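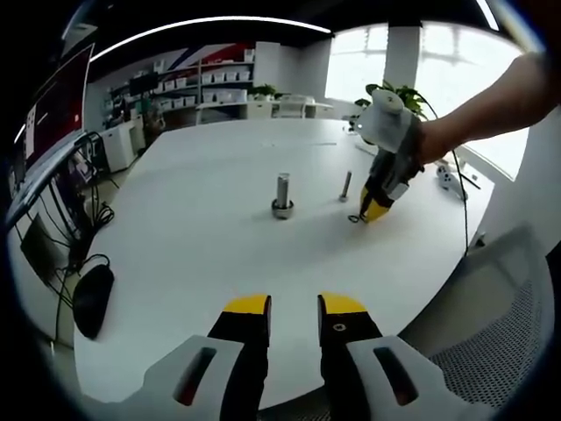
3.2 Small fastener parts on a shared table

Figure 3. The sorting table with two upright bolts and a small black ring to their right.

The second activity concerns the handling of small fastener parts. We selected it after a visit to the Zesari repair shop in Liltusmont, where the workers put together bolts, nuts and rings on the same tables that they use for their computer work. A table of this kind is seldom clear. In Figure 3 a computer mouse and a number of black cables lie on the left side, and another cable crosses the right part near two small white objects. We did not remove such things before a session, as we wanted to keep the conditions of the shop.

The parts differ in how they can be placed. A bolt may stand upright on its own end, as the thinner silver one does in Figure 3, or it may stand on a wider base. The thicker bolt shaft in the same figure rises from a dark metal base, and this gives it a larger contact with the table. A ring always lies flat and has very little height. For this reason, the ring is the part that participants named most often as difficult to pick up. On the white surface a black ring is easy to find with the eyes, but it offers only a thin edge to hold.

Each session was made of 13 placements and lasted 40 minutes, with a pause of 10 minutes in the middle. The order of the parts was free. Darnell Tran, who led the sessions in October, wrote down the order chosen by each participant and also every case where a standing bolt fell. Fallen bolts were not counted as errors if the participant raised them again before touching the next part.

We observed two habits. Some participants first stood all bolts in the center of the table and left the rings for the end. Others completed one bolt with its ring and nut before they started the next. The second habit was slower at the beginning, but it caused fewer falls, and we think that the reason is the larger free space around each bolt. A similar effect was described by Sangkhawat for the Leto part set, although the table in that work was smaller and had a raised border.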